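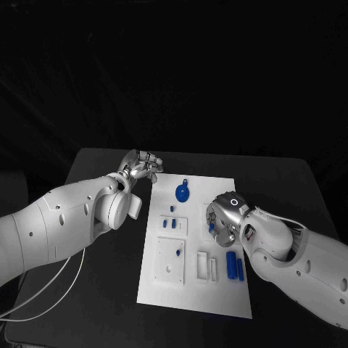
Ask a kid what a robot should do first and you will probably hear "clean my room." Grown-ups give the same answer in fancier words. Companies have been promising a robot helper for a very long time, since before your grandparents were your age, and your room is still your job. So let's look at what robot hands are really up to. A lot of the time it's something like this: two white arms reach over a board, and the silver hand on the right pinches one small blue peg just above a white plate. The other hand is holding nothing at all. There are more blue pegs standing on the plates and two blue cylinders lying at the side. It's a building job, the kind workers do in a shop or a small factory, and it looks a lot like something you could do on the living room rug while watching TV.

Is a peg hard?

For you, no. Try it anyway. Get a pencil and a marker cap, close your eyes, and push the pencil into the cap. Your fingertips feel the edge. You wiggle. You don't think about wiggling, you just do it, and the pencil drops in.

A robot hand has to get all of that some other way. It needs to know where the peg is, where the hole is, how tilted the peg is, and how hard to squeeze. Squeeze too softly and the peg slips. Squeeze too hard and it can shoot out like a wet watermelon seed. If the hand is off by the width of a fingernail, the peg bumps the plate and stays out.

Some robots are very good at this already. Car factories have used robot arms for years. But look at how those factories are set up. The parts come in the same way every time, the lights stay the same, and no dog walks through. Everything is arranged so the robot never gets a surprise.

Your house is all surprises

Think about your kitchen at 7:30 in the morning. There's a cereal bowl with milk in the bottom. A sock is on the chair for some reason. Somebody left the butter out and it has gone soft. Your brother is standing in the way.

Clearing that table takes you maybe five minutes if you grumble a lot. A robot would have to know that the bowl must stay level, that the sock doesn't go in the dishwasher, that butter squishes, and that brothers should not be picked up. Each one of those is a separate problem, and people with very good jobs are still working on every one of them.

Laundry might be worse. A peg keeps its shape. A T-shirt never looks the same way twice when you drop it on the floor, and half the time it's inside out. Robots can fold shirts. I have watched them do it. I have also gone upstairs, folded a whole basket myself, and come back to find the robot on its second sleeve.

Be careful with robot videos

I write about machines for a living, and I get sent a lot of videos. One came from a company called Stolus, showing a robot loading a dishwasher. Very smooth! Then I noticed that the clock on the kitchen wall was zipping along. The video had been sped up. I wrote to ask how many tries it took to get that one good one, and I am still waiting for the answer.

Another company, Sirero, was better about it. They let me come and watch their robot put cans on a store shelf. In one afternoon it picked up 215 cans and dropped or knocked over 47 of them. Do the math and that's more than one in every five. If you worked in a grocery store and dropped that many, your boss would have a talk with you. To be fair, the people at Sirero told me those numbers themselves, and I trust a company more when it tells me about the dropped cans.

When you see a robot video, try asking:

Is it playing at normal speed?
Is a person steering the robot from somewhere else? (This happens a lot. It's called teleoperation, and it's a bit like a video game controller for a real arm.)
Did it work the first time, or the fiftieth?
Would it still work if you moved the cup?

That last one is my favorite. Moving the cup ruins a lot of demos.

What an engineer told me

Tsegereda Ejigu builds robot hands at a workshop in Flavton. I asked her when a robot would be able to clean a kid's bedroom.

"Which bedroom?" she said. "If it's one bedroom, and nothing in it ever changes, I could get you something pretty soon. If it's any bedroom, I don't know. I stopped guessing."

She keeps a notebook of every time her robot tries to put a peg in a hole. When I visited in December she was up to 1,463 tries. Her robot had gotten a lot better since page one. Then she swapped in a slightly fatter peg, and it missed three times in a row. She wrote those down too.

So, can they do chores or not?

Some chores, sort of. A robot vacuum can do a floor if you pick up your stuff first, so you still have to pick up your stuff. A dishwasher is a machine that does a chore well, and it doesn't need hands. Robots with hands can do some careful jobs on a table when the parts are set out for them. A whole messy room, with no help, on a normal day? I haven't seen it. If somebody shows me one, I'll bring my own sock and throw it on the floor and we'll see what happens.

38 comments | 112 shares

We use cookies to remember your settings and see which pages get read. By staying on this site you agree to our use of cookies. Accept | Manage choices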